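Cellar notes, 17/04/2024

Starting a thread on vermouth, because I have opinions and the group chat has muted me.

1/ For most of my adult life I owned one bottle of vermouth. It lived on top of the fridge next to the flashlight. I used a splash of it every few months and thought vermouth tasted like a wet paper bag.

2/ Then in January I ordered a glass of it at the bar at Randwood, mostly because I was driving and it was the cheapest thing that came with an olive. It tasted like orange peel and cloves and a little like cola. I asked the bartender what was in it. She said "vermouth," slowly, the way you talk to a dog at the vet.

3/ So the bottle on my fridge was dead. It had been dead for years. Vermouth is wine. Wine with some spirit and a pile of roots and bark in it, but wine. You open it, it starts to go. You put it in the fridge. IN the fridge. I had been off by one shelf and a door.

4/ I went home and poured the old one down the sink. The sink has not complained, but it's a patient sink.

5/ Anyway, I've been buying bottles since then and writing things down on the backs of envelopes. Here's what the envelopes say.

6/ Psarras red. This is the sweet one everyone hands you first. Smells like raisins and the inside of a spice drawer. On ice with a slice of orange it's lovely. Straight up at room temperature it's cough syrup with ambitions. I finished it in 5 days, so draw your own conclusions.

7/ Psarras white. Thinner, sharper, a bit of lemon pith. My envelope says "fine??" with two question marks and I stand by both of them.

8/ Cidel dry. Now we're talking. Salty, kind of like chamomile tea that went to the beach. I made a martini with it, then another one with a lot more of it, and the second was better. My father-in-law, who waves the vermouth bottle in the general direction of the glass and calls that a martini, had no comment. He did finish mine.

9/ The Cidel comes in a half bottle too. Buy the half bottle. I know the big one is a better deal per ounce. It's a worse deal per ounce you end up cooking mussels with.

10/ (The mussels were great, though. Garlic, butter, a glass of the dry one, lid on until they open. Have bread ready.)

11/ Trillska amber. I wanted to love this because the label is gorgeous and I'm a shallow person. It's made with skin-contact white wine and something that tastes like pine sap. First sip: interesting. Second sip: still interesting. By the bottom of the glass I felt like I'd licked a cabin.

12/ My wife loves the Trillska. She has it with tonic and a sprig of rosemary and says I'm drinking it wrong. It is now her bottle. It has moved to her side of the fridge, which I didn't know we had.

13/ Somebody's going to ask about price. The Trillska was 54 dollars, and I'd like a moment of silence for that. The others were a good deal less. You can drink very well in this category for the price of a so-so bottle of red, and the so-so bottle of red doesn't come back for a second week.

14/ How long does it keep? Depends who you ask. The clerk at my store says a month, cold and capped. The bartender at Randwood says she wouldn't go past 2 weeks on the dry. I tried the Cidel every few nights and it got duller so slowly that I had no idea when it happened. Same as me, really.

15/ I do pour the dry ones into a smaller bottle once they're half gone. Less air. An old tonic bottle works. Label it, or someone will put it in a gin and tonic and blame the gin.

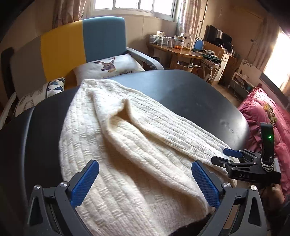
16/ Back to the sweet ones for a second. A half-and-half (equal parts sweet and dry, big ice, lemon twist) is the best thing I've learned this year. It takes less time than finding the corkscrew and you can have one before dinner and still be trusted with a knife.

17/ Food. Salty things. Potato chips, olives, anchovies if your household permits anchovies. Hard cheese with the sweet, goat cheese with the dry. I tried the Psarras red with chocolate cake and it was too much of everything. I had the cake by itself afterward to be sure.

18/ Somebody at the store told me there are recipes that use over 100 different plants. I can taste orange. On a good night I can taste orange and "brown." I've read the tasting notes for the Cidel and they mention gentian, which I had to look up, and wormwood, which I had assumed was a furniture problem.

19/ Things I still want to try: the rosé kind, anything from the bottom shelf with dust on it, and whatever Randwood was pouring that night. I never wrote down the name. I had an envelope on me, too.

20/ If you've got a bottle on top of your fridge, go smell it. Then smell a new one. Report back.

21/ Update: three of you have reported back. One of you found a bottle with a price tag from a store that closed before you moved to town. Please don't cook with that.

22/ And yes, to the person asking, you can put it in a spritz. Dry vermouth, soda, slice of cucumber. Go easy on the soda. I'm having one now, on the porch, in a coat.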